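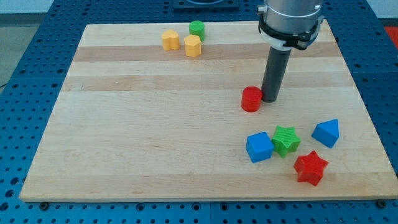
6 min read

Section 4. Working Rules for the Block Table

Applies to: Druvau bench arm with push rod, perforated table, wooden work board
Last revised: 2025-02-12

You have bolted down the arm, wired the stop button and read Section 3, or at least scrolled past it with a serious expression. Section 4 covers the rules for running pushing tasks on the board. They are short. Most were written the afternoon after someone did the opposite.

The rules assume a pushing setup: a straight rod in the gripper mount, a flat board, and a set of small colored blocks that slide. If you plan to grasp, stack or pour, put this section down and go to Section 6.

4.1 Before you power the arm

1. Check that the board sits flat on the table. Press each corner in turn. A board that rocks will give you a different height at every corner, and the arm will believe you only about one of them.

2. Check that the board is held. Friction is a fine thing for blocks and a poor thing for boards. Use the low stops from the Castmont fixture kit, or any stop that stays below the top face of the board.

3. Run a hand over the top face. Crumbs, tape residue and dried glue all count as obstacles. Wipe with a barely damp cloth and let the wood dry before you put blocks on it.

4. Tighten the rod in its mount by hand, then with the key. Pull down on it once, firmly. If it moves, it was not tight, whatever you remember doing.

5. Look at any fastener near the edge of the table. Heads should sit level with the surface or below it. A raised screw catches sleeves first and cables second.

6. Clear the table of anything that is not part of the task. Mugs have a section of their own in the incident log.

CAUTION: Do not reach across the board while the arm is powered, even when it is standing still. A stationary arm may be holding position, waiting for a command, or halfway through a long pause that the person who wrote the script has forgotten about.

4.2 Setting the rod height

The tip of the rod should travel low enough to push the shortest block squarely and high enough to leave the wood alone. These two wishes can both be granted, with patience.

1. Remove all blocks from the board.

2. Select Slow mode on the pendant. The speed limit in this mode is 162 millimeters per second and should be left there. Yes, it is dull to watch.

3. Lower the rod over the middle of the board until it just holds a slip of ordinary paper in place.

4. Raise it 2 millimeters and save this as the working height.

5. Repeat the paper check near each corner. If the gap changes noticeably, go back to 4.1, step 1, and press the corners properly this time.

6. Put the blocks back.

NOTE: Redo this procedure whenever the rod has been removed, the board has been swapped, or a colleague says they "barely touched it."

CAUTION: A rod set too low will plow a groove in the board. Every block that crosses the groove afterward will turn slightly, and you will spend a week blaming the software.

4.3 Placing the blocks

The usual set has eight blocks in four colors, two of each color. The shapes are mixed: cylinders, stars, a heart, a hexagon, a cube and a triangular prism. Color alone does not pick out a block, and in the case of the stars and the cylinders neither does shape. Instructions must name both. "Push the star left" is a coin toss. "Push the red star left" is an instruction.

1. Place blocks by hand with the arm parked and the drive off.

2. Keep every block well inside the edge of the board. A block that starts at the edge has one interesting direction to go, and it is down.

3. Vary the layout from run to run. Clusters are allowed, and so are big open stretches of wood. People left to themselves make tidy rows, and the arm will then become excellent at tidy rows.

4. Leave at least one block with clear space on all sides so that there is a first move available.

5. Do not correct a block once the run has started. If it is in the wrong place, end the run, fix it, and start a new one.

NOTE: Some blocks in the set have ridged or textured sides and some are smoother. Expect them to behave differently against the rod. Stars in particular like to spin when pushed on a point. Push into the notch between two points where you can.

4.4 Running a task

1. Step back behind the floor line and say "arm live" loudly enough for the room. You will feel silly the first dozen times. Carry on.

2. Keep the stop button within reach of your free hand. Within sight is not within reach.

3. Bring the rod down beside the target block, never on top of it. Pressing straight down on a block loads the wrist in a way it was not built for, and launches the block in a way the furniture was not built for.

4. Make contact slowly, then push. Slow contact keeps the block from hopping ahead of the rod.

5. Lift clear before changing sides. Dragging the rod around a block seems quicker and usually rearranges its neighbors.

6. When two blocks are nearly touching, decide beforehand whether moving the second one counts as a failure. Write the decision down. Deciding afterward is how success rates improve without anything else improving.

7. Finish with the rod raised and parked, then switch the drive off before anyone approaches the board.

CAUTION: If a block falls to the floor, stop the arm first and retrieve the block second. The block will wait.

4.5 Labels and records

Each run needs a written instruction, a result and an operator code. The Simões logging form has fields for all three and will not let you leave them blank, though it will cheerfully accept "asdf." Please don't.

1. Write the instruction before the run. One written afterward always turns out to describe exactly what happened.

2. Use plain positions: left, right, near edge, far edge. State whose left you mean at the top of the log sheet and stay with it for the whole session.

3. Record failed runs with the same care as good ones. Deleting a run requires a reason in the notes field, and "ugly" is not one.

4. Close the file after 600 runs and start another. Larger files open slowly and are painful to repair.

5. Note any change to the equipment, including a wiped board or a new rod, on the line where it happened.

4.6 Routine care

After each session: Park the arm, count the blocks back into the tray and cover the board. If the count comes up short, look under the table before you accuse anyone.

Every 800 runs: Take out the rod and roll it on a flat surface. Replace it if it wobbles. Check the wrist bolts against the torque card in the Novik service pouch, and turn the board end for end so that wear is shared out.

Once a year, in January: Replace the paper copy of these rules posted by the table. The old one will have notes on it. Read them before throwing it away, as some may be better than ours.

4.7 When to stop for the day

Stop the session and tag the arm out if any of the following occurs:

- The rod touches the board during a normal move.
- The arm makes a noise you have to describe with your mouth.
- The stop button was pressed and you cannot say why.
- Two people each believed the other was operating.

Tagging out takes a minute. The tags are kept with the spare rods. Fill in the tag legibly, hang it on the pendant, and leave the arm alone until the check in Section 7.2 has been completed and signed.

Next: Section 5, Changing the Rod and Other Ways to Lose a Hex Key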